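Ticket: Steltholm Sync 5 — client stops at 60 percent when uploading a folder
Status: Solved
Opened: April 16, 2020

Hello,

I use the free version of Steltholm Sync on a Windows 7 laptop. Since the update in March the upload of my document folder stops at 60 percent and stays there. There is no error message. The folder has 3,000 files, most of them small PDFs. I already tried these steps:

- restarted the client and the laptop
- removed the program and installed it again from the Zorau download page
- switched off the antivirus for one upload

The result was the same each time. In the log I find only this line, repeated every minute:

queue wait: worker 0 busy, retry

Support reply:

Thank you for the clear report. Please open Settings, then Transfer, and tell us which number is written under "Files per batch". Please send us also the name of the server in the bottom line of the window. 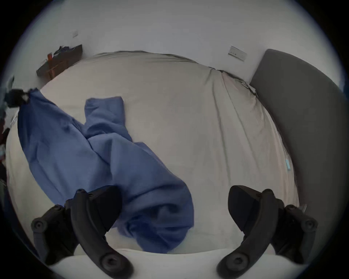
Page 2 of 3

The number under "Files per batch" is 100. The server is Ledesma. I did not change any of these values myself, so I suppose they came with the update.

Support reply:

Please set the batch value to 5 and choose the server Kurkcombe from the list. Then close the client from the tray icon — closing the window is not enough — and start it again. Your files on the server will not be deleted.

I did this in the evening. The upload continued after a short pause and reached the end during the night. I then put the batch value back to 100 and stayed on Kurkcombe, and a second folder also went through. So for me it was the server which made the problem.

One small question remains: the client still shows the old server name in the "About" window. Is it safe to ignore this?

Support reply:

Yes, you can ignore it. The name there is refreshed with the next update.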